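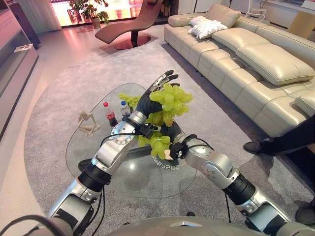
Green grapes above a glass coffee table.

Table grapes were a sideline in Jesdale until the cannery closed. Now 1161 acres are planted with them, and picking starts in September.

Na-rae Song farms five of those acres on the road to Thevar. She picks before sunrise and has the fruit in the cooler within two hours. Stores want big berries, she says, so she thins each bunch by hand in early summer. The small ones she leaves go to a juice maker in Wuveck, which pays less but takes everything.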